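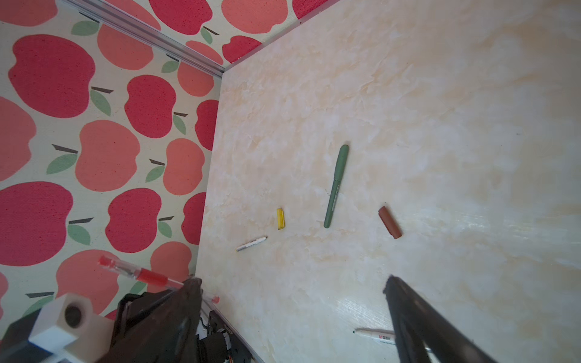
Wanted: people who don't believe what it says on the pen

Posted December 14, 2024 by the Zikgate paper and pens desk

Search this site Search Go

Zikgate is looking for 8 people to use pens and markers at home and tell us, in writing, which ones are worth the money. It's paid, though not well. Please read the whole page before you write to us. Last time a good half of the messages asked things that were already answered in it.

We have been testing desk supplies long enough to be tired of the words "smooth," "vivid" and "long-lasting." Every maker uses them. Most reviews repeat them after a page of doodling. We'd like to hear from people who will keep using the same pen for weeks, get annoyed with it, and write down what annoyed them.

What you'd be doing

You get a mixed bag of pens and markers and a notebook. For 3 weeks you use them for whatever you'd normally write: grocery lists, kids' permission slips, labels for the freezer, homework, work notes. Twice a week you fill out one page for us. The form is short and mostly blank lines. There are no stars to give, because stars are how we ended up with a drawer full of bad gel pens.

At the end, you send everything back, including dead pens and loose caps. Especially loose caps. We have a theory that caps go missing faster on some designs than on others, and a rival theory that people are just careless. The first round, in October, settled nothing.

We also ask each person to fill one page with solid color and leave it alone overnight before judging it. Some inks look fine in the evening and sad at breakfast.

What's in the bags

Gel pens, felt tips, thin markers, and a few odds and ends that came to us without packaging. The bags differ, so don't compare yours with a friend's and complain. The sorting table, the cream marbled one with the big apples behind it, gives a fair idea of what we deal with: a red gel pen with a clear barrel so you can see the refill, a dark olive-green pen with a clip, thin white markers where the cap color is what you go by. One white marker says MONA on it in red. We have no opinion on it so far. We'd like yours.

A clear barrel is supposed to help you know when you're running low. Maybe. Some of us think it only makes you worry earlier. If you have feelings about this, put them on the form.
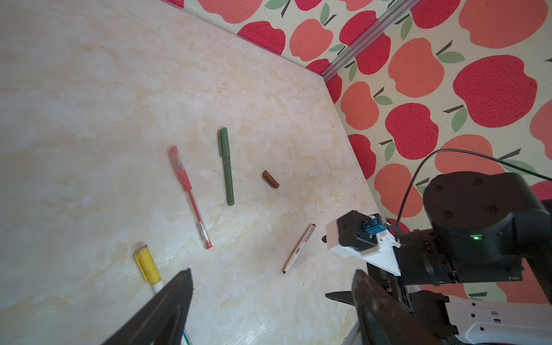
Who we want

- Adults who write by hand most days. Typing with the occasional signature doesn't count.
- At least a couple of left-handed people. Everyone says their ink doesn't smear, and we'd like that checked by someone whose hand drags through it.
- Anyone who has ever thrown a pen across a room and can explain why.
- Teachers and parents are welcome, but the pens have to stay with you. A marker that has been through a classroom tells us more about the classroom.

Who we don't want

Collectors, mostly. If you own a pen that needs its own case, you'll be bored here. The same goes for anyone who sells stationery or gets it free in return for posts. Please don't send us your follower count.

Pay

$800 for the full round, paid after your bag and forms come back. If you drop out partway, you get nothing for the unfinished part, so be realistic about your calendar. The total budget for postage and supplies is $2,000, and we can't stretch it, so this is for addresses inside the US only.

Who pays for this

Fair question, and we'd ask it too. The pens were bought by us or came out of office clear-outs. Greco does our printing and has no say in what we print. Stena, the warehouse next door, lends us shelf space. Grimex offered to sponsor the round in exchange for seeing results early, and we turned that down — they took it well enough.

You're allowed to be suspicious of us as well. Your forms are published whole, spelling mistakes and all, with your name off them unless you want it on. If we say something in the write-up that your form doesn't back up, tell us and we'll fix it.

How to apply

Write us a note by hand. One page, plain paper, any pen you like. Tell us which pen you used, what's wrong with it, and why you still have it. Then take a photo of the page and send it through the contact form. We aren't grading handwriting. Ours is terrible.

No résumés. We pick when we have enough people who seem hard to please, and we answer everyone, though it can take a while.

Contact | © Zikgate | Back to top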